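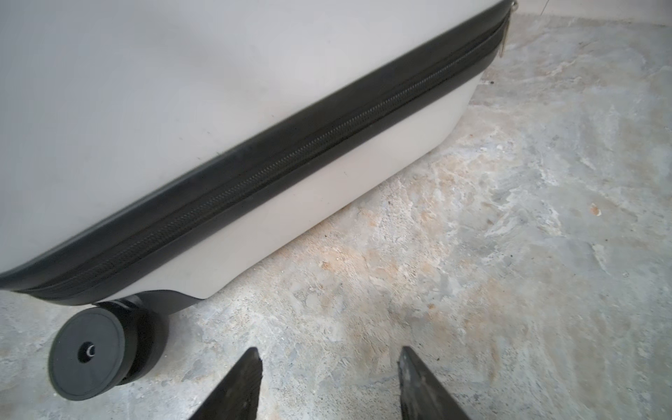

An off-white hard-shell suitcase with a black zipper band. Smudges and small marks on the lower shell are among the things Arkmont's repair bench is asked about most.

Luggage repair bench to stay open through the summer

By Melur Pelupessy
June
4 min read

The luggage repair bench at the Arkmont community workshop will stay open through the summer after a trial that brought in more suitcases than the organizers had planned for.

The bench opened in the spring as a two-month trial, tucked in beside the bicycle stands. It was meant to handle a few bags a week. By the end of the first month there was a waiting list, and the workshop had moved a second table in from the sewing room to keep up.

More than 200 bags have now been through. Most were hard-shell cases with one of two problems: a caster that had stopped turning, or a zipper that would no longer close over a full load.

"People think the shell is what goes," said Hutapea, who runs the bench and uses the one name. "We've had very few cracked shells. It's nearly always the wheels, and then the zipper."

A wheel replacement takes some 30 minutes if the axle can be pressed out cleanly. Cases with riveted housings take longer, as the lining has to be unzipped or cut back to reach the fasteners from the inside. The workshop keeps a drawer of wheels in the more common diameters, many of them salvaged from cases that were beyond repair. Owners of less common sizes are asked to order their own and bring them in.

Zippers are more of a mixed bag. A slider that has worn loose can often be squeezed back into shape with pliers or swapped for a new one. Where teeth are missing, the whole length has to be replaced, and the bench does not take on that job. Those customers are sent to Ultanar, the shoe and leather repair shop on the other side of the square, where the price depends on the size of the case.

The bench charges $3 a visit, plus the cost of any new parts. The fee was left out during the first weeks of the trial and brought in when the workshop began running short of screws, rivets and grease. Organizers said it had made no difference to the number of people coming through the door.

Cleaning is another frequent request, and one the bench had not expected. Pale cases show scuffs and belt marks easily, and several people have asked whether anything can be done about them. The workshop has put together a one-page sheet on the subject. It recommends warm water and a little dish soap on a soft cloth, with a melamine sponge for stubborn marks, tested first on a spot near the base. It warns against solvent cleaners, which can dull or cloud some plastics. Scratches that can be felt with a fingernail will not wash out.

The sheet also covers storage. It suggests brushing grit out of the zipper teeth before a case is put away, wiping down the wheels and picking any hair or thread from around the axles. Cases should be stored dry, and not directly on a concrete basement floor.

Anyone bringing in a bag is asked to empty it first, including the inside pockets. The bench has so far turned up foreign coins, a set of house keys and a child's retainer, all of which were returned. Combination locks should be left open, or the code written on the tag. The bench will not force a lock if the owner is not present.

Bags left for repair are kept on the shelves by the back door and are normally ready within the week. With the school holidays coming, that may stretch to two. Organizers are asking people with travel booked to come in as early as they can and to write the departure date on the form.

The workshop is also taking donated suitcases for parts, in any colour or condition. Hard-shell cases with four working wheels are the most useful. Soft bags are accepted only if the handle assembly still slides, as there is little else on them the bench can reuse – fabric offcuts go to the sewing room, but it already has plenty.

A longer-term arrangement has not been settled. The space beside the bicycle stands is promised to the winter ski-waxing group, and the workshop has asked about a small storefront in the Lurkis building, which has been vacant for more than a year. Hutapea said the bench could manage in a smaller room if it had to, provided there was a door wide enough for a cart.

Drop-off is at the side entrance, from 2 p.m. until the workshop closes.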